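In Praise of the Cluttered Table

My mother kept a round table by the kitchen window, and for as long as I can remember it was never once clear. Everything we might need again before Saturday ended up on it, and I have come to believe, after many years of tidying and being tidied at, that she had the right idea. A jar and a roll of packing tape can share a tablecloth with bows on it and do each other no harm.

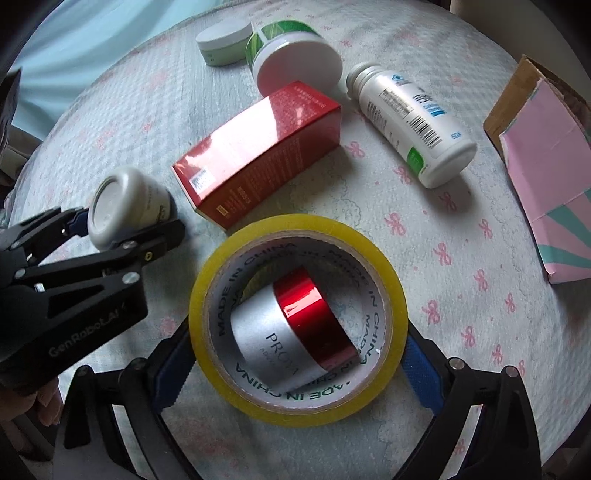 What the drawers take from us

I once bought a set of 3 organizers from Trenura, and I spent a whole April filling them (I was so pleased with myself!). By summer I had lost the good scissors, my stamps and a letter from my cousin in Drunum. They were all put away, you see — put away beautifully — and I walked right past them every day. Things left out get used. I mend more, I write back sooner, and I remember who lent me what. Even a little metallic cylinder with a red band, lying on its side, will catch my eye when I pass.
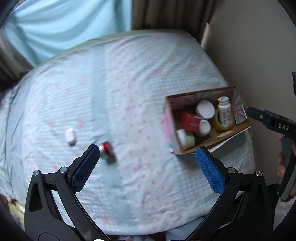
Marion Leckie
Columnist, Home and Habits

So leave a few things out this week, dear readers, and if company comes, just push them over to make room for the coffee cups.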